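I've been asked three times this month whether a robot can take over the wiping, the oiling and the washing-up yet, so I'm putting my answer on the tips page where I can point people to it. Short version: a bit of it, slowly, and you'll still want a cloth in your hand.

My friend Si-eun Kwak went to a demo day in Prollmont and came home full of it. She watched an arm pick up a mug, turn it over and set it on a rack, and then do the same again with a bowl. Lovely! Then someone handed it a wet teaspoon lying flat on the worktop and it scrabbled at the thing for ages. I know people who do the same, mind you, but they get there in the end by sliding it to the edge. **So that's tip one, for people and machines alike: slide flat things to the edge before you pick them up.** Works for coins, lids, table knives and those thin bamboo mats.

Floors are the one chore I'd hand over today. My Skovow has done the kitchen floor every night since July and I wouldn't be without it. A few things I've learned:

- Lift chair legs or rug tassels out of the way first. It will find them.
- Empty the bin after every run, even if it looks half full.
- Wipe the wheels weekly. Hair wraps round them and then it starts driving in circles.

Worktops and tables are another matter. A floor is mostly just floor, but a table has plates on it, crumbs under the plates, and a finish that somebody cares about – and wood is the fussiest of the lot.

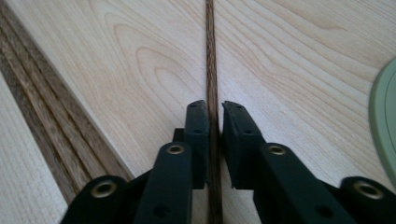 *Pale wood with a dark strip running through it, and a gripper at the strip.*

Two different woods side by side want a gentle hand, and that's where I get nervous about machines. Closing two fingers on a thing is one skill. Feeling that a patch has gone tacky, and easing off, is quite another, and it's most of what good wiping is. Here's how I do mine:

1. Lift everything off. Don't wipe round it, and don't drag it.
2. Dust with a dry cloth, going with the grain.
3. Use a barely damp cloth for marks. Wring it, then wring it again.
4. Where a dark wood meets a pale one, wipe along the join and turn to a clean bit of cloth before you touch the pale side. Fresh oil or polish can carry colour across.
5. Dry it straight away.

If you're oiling, try a spot underneath first and leave it overnight.

Ruth Ríos runs a small joinery shop in Villanueva and she's keener than I am. She priced up a sanding arm at 3,000 and reckons it would earn its keep on long flat boards, where every pass is the same as the last. For edges, corners and anything with a joint in it she still sands by hand, 158 pieces in her last batch, and she checks each one with her fingertips with her eyes shut. I've pinched that for checking baking trays – you feel the burnt-on bits long before you see them.

Would I buy a kitchen arm if one turned up at 1,000? Probably not this year. I'd want to see it fold a fitted sheet first.

Next week it's limescale, so save your lemon halves.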